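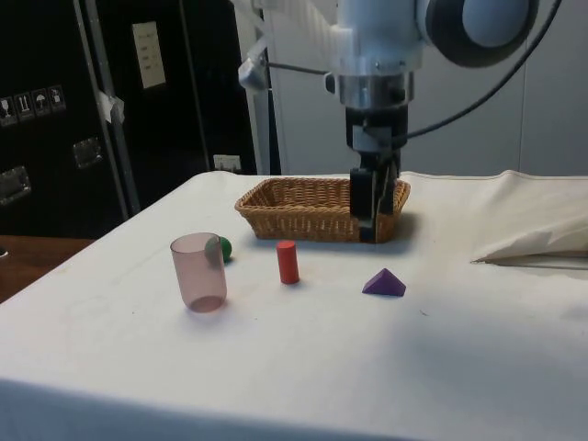

Oktober, kurz nach 22 Uhr. Das Konto bei McAlister ist seit heute Mittag geschlossen, der Restbetrag von 1549 Euro soll in den nächsten Tagen auf dem Girokonto sein. Ich habe vier Monate mit Währungspaaren gehandelt und unter dem Strich 416 Euro verloren, den größten Teil davon an zwei Abenden, an denen ich den Stop nachgezogen habe, obwohl ich mir das Gegenteil aufgeschrieben hatte. Die Auszüge liegen noch auf dem Schreibtisch. Ich brauche dafür etwas Flaches, Rechteckiges, so wie den leeren Korb auf dem weißen Tuch, dann wandern sie nicht wieder unter die Zeitung.

Mit Ifeoma Onyeka telefoniert. Sie bleibt bei Irska und zahlt dort monatlich in einen Fonds ein - schaut nur zum Quartalsende nach. Von Stirkia rät sie ab, die Gebühren für Auszahlungen stehen erst im Anhang der Bedingungen. Habe nachgelesen, stimmt, Seite 4.

Morgen die Verlustbescheinigung anfordern, bevor der Zugang gesperrt wird. Die Fahrt nach Omatville verschiebe ich, bis das Geld da ist. Bis Jahresende kein neues Depot.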